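How do you teach a robot to wipe a table or open a jar? You can't just tell it, the way your teacher tells you. My favorite way is to show it!

At the Clarlow lab, where I work, we hold a gripper in each hand. A gripper is a bit like a big pair of tongs – it can pinch things and let them go. I do the job using only my grippers, no fingers allowed, and a computer saves how they move. My friend Kornél Csizmadia is much better at this than I am. I drop things all the time!
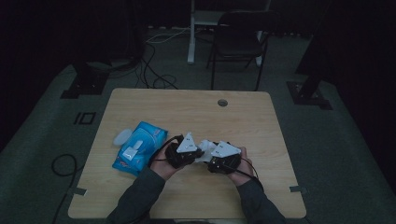 Why not just write down all the steps for the robot? Try writing down every tiny move you make when you tie your shoes, and you'll soon see how hard that gets.

One try isn't enough, though. For a new job we like to save 100 tries, and we move the things to new spots in between, so the robot doesn't learn only one spot.

There's another way too, called remote control. You sit a little way off and steer the real robot's arms, kind of like a video game. Our robot is called Seda, and steering her feels very slow at first. I spent 50 tries just learning to pick up a sponge – and then I squeezed it too hard and it shot off the table.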